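Workshop tips: dark matte bench surfaces

A charcoal bench top cuts glare under overhead lamps and makes pale parts easy to find. It also shows chalk, sanding dust and skin oil. The routine below is the one used on the benches at Dronside.

Weekly cleaning
Vacuum first with a soft brush head. Wipe with a barely damp microfiber cloth, working in one direction. Add 2 drops of dish soap per bucket for grease. Skip wax and silicone polish; both leave shiny patches on a matte finish that are hard to remove.

Laying out
Set light-colored pieces directly on the dark surface and check the edges by eye. A straight edge reads as one clean line, and a bow or nick shows up quickly. Printed square markers should have a plain white margin left around the black border. Trim outside the margin only.
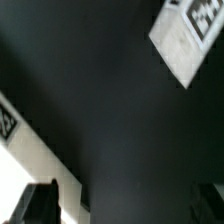

Off-white block and long pale strip on a dark gray surface, each with a printed marker.

Scuffs
Light gray rubs usually come off with a white melamine sponge and almost no pressure. Test a corner first. For deeper marks, Marloes Meijer uses 1,000 grit paper, wet, on solid-color tops. Do not sand laminate.

Marker labels
Stick labels down on a degreased face and press from the center out. Smudges on the block around them can be lifted with a vinyl eraser. Replace any label with a raised corner.

Updated October 30, 2019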